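6/19/23
To: the Sedholm Fund
Re: Fresh food voucher pilot, second progress report

You asked for numbers first. We mailed 718 vouchers to households in Stillen and Pacheco between February and the end of last month. Of those, 138 have been redeemed. The first report predicted we would be past half by now, and I no longer think we will get there before the money runs out.

### Redemption

Prosell, who print and track the vouchers, sent over a chart that shows redemptions "climbing steadily." It is a running total, so it could hardly do anything else. Taken week by week, the line is flat after the first month. I have asked them to stop using the running total in anything that goes to you.

Most of the vouchers that came back were spent at the Pacheco store. Stillen accounts for 41. The Stillen store moved its produce section to the back in spring and the manager thinks that explains the gap. It may. The store also closes at 6, and a lot of the households on our list work past 6, which seems to me a simpler place to look.

### What people bought

The vouchers cover fresh fruit and vegetables with no limit on type. Receipts show mostly bananas, potatoes and onions, with grapes and tomatoes well behind. The proposal talked about "widening the household basket." I see no sign of that in the receipts, and we never recorded what these families were buying before, so we couldn't prove it if it had happened. That was our mistake and it can't be fixed now.
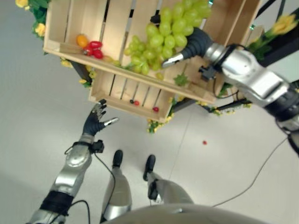

*Green grapes and cherry tomatoes, both covered by the voucher.*

### Recipe cards

We put a recipe card in with every voucher. The stores were supposed to ask shoppers at checkout whether they had used it. Pacheco asked for two weeks and then quit. Stillen never started. I would drop the cards and put the printing money into a second mailing, though I have doubts about a second mailing too. We don't know how many of the first envelopes were opened.

### Phone survey

The survey reached 4 households in May. All of them liked the program. I would not quote that result anywhere. 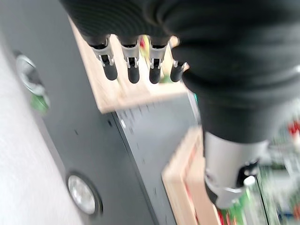 Jean Morrison read a draft of this and disagrees with me on the survey. She says a small number of calls is still worth having if we ask why people didn't use the voucher, and that every call so far went to someone who did. She wants the next round aimed only at households that never redeemed. I think she is right about who to call and too hopeful about how many will pick up.

### Requests

1. Permission to extend the voucher expiration date to the end of the year.
2. Permission to move the recipe card money to phone calls in the evening.
3. A decision on whether Stillen stays in the pilot if the store keeps its current hours.

The budget sheet is attached. The postage line is over and will stay over.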